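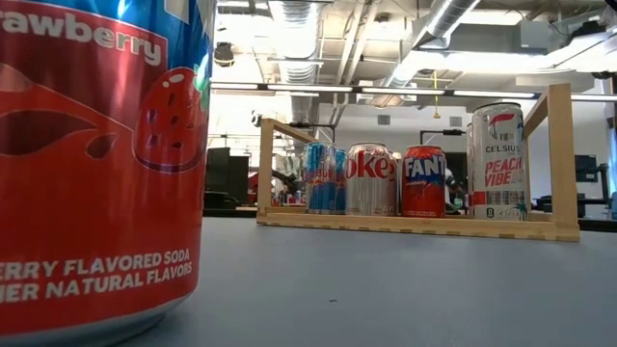

Drop the away goals rule in the Vumham league

Trolletham went out to Szénási in July on away goals, after 154 matches in which the rule decided five ties. I think it should go. It was written to make visitors attack. In our league, home sides now defend first, and the second leg starts late.
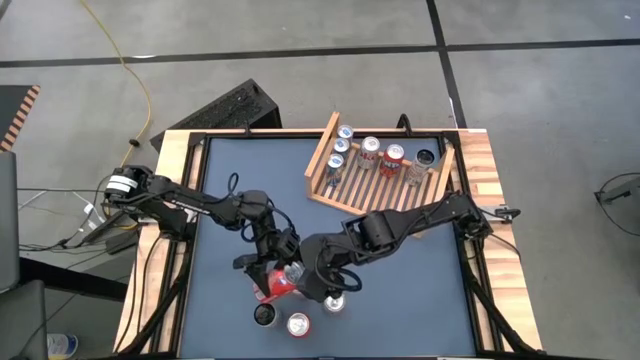

Blue worktop with wooden side strips.

Extra time costs 30 minutes and tired legs - a fair price for a tie settled by play. Keep the bench at five and the rest is scheduling.

Comments

Boglárka Pintér: Extra time favors the deeper squad. Grandurer had 14 fit players that night.

Sándor Vass: Agree on the rule. Go straight to penalties.

Contact | © Dorottya Takács | Back to top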